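Progress report to the Brenano Fund, 9 March 2021
Student robotics project, Prosham
Prepared by Nkechi Eze

Work since the last report

The students finished wiring both arms and moved on to cloth handling. Teleoperation is working on the left and right sides. We have recorded 1,252 runs so far, against the 1,000 promised in the application. Renato Manalastas checked the recordings and removed the ones with missing joint data before that total was taken.

Picking up a single cloth is now routine for most of the group. Folding is slower. The students still lose the second corner when both grippers have to close at the same time, and 2 of the 3 teams have rewritten their grasp timing.

Spending

Spending is within budget. The replacement cables cost more than planned - the difference came out of the travel line. We did not buy the second laptop.

Next steps

Training on the full set of recordings starts this month. The teams will show their results to parents and staff in April. We ask that the final payment be released after that showing, as set out in the agreement. Receipts are attached separately.
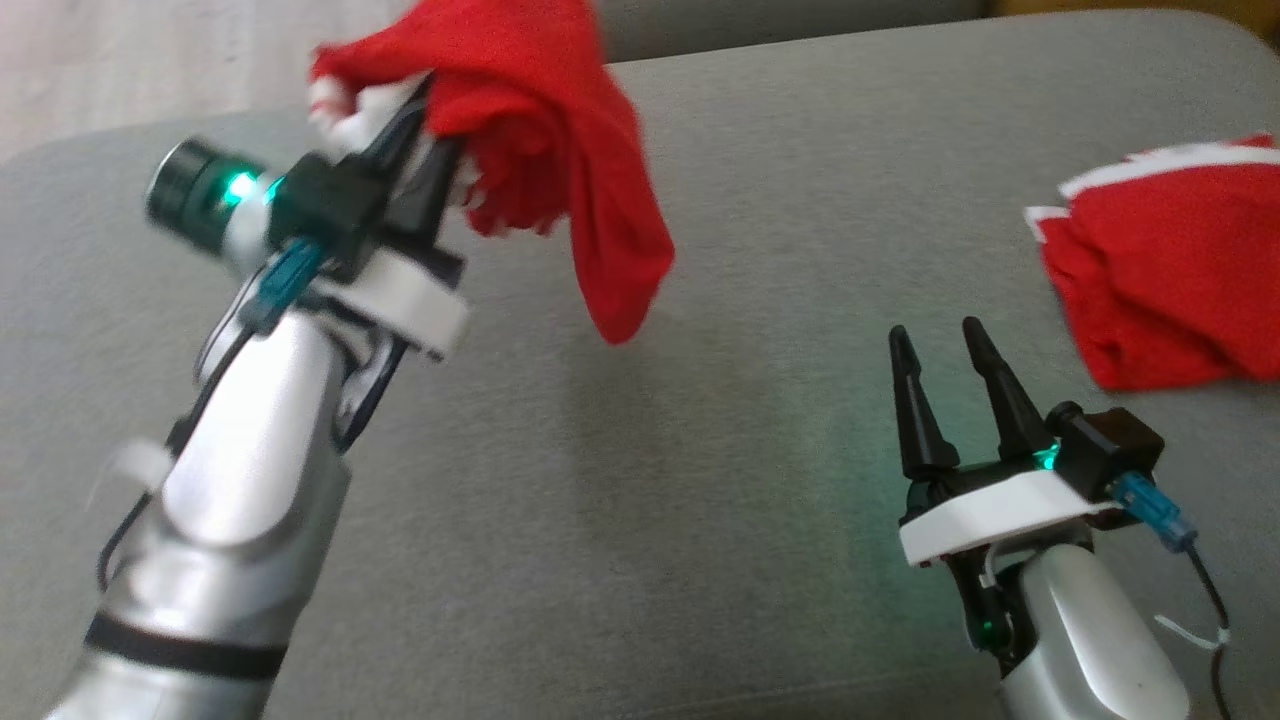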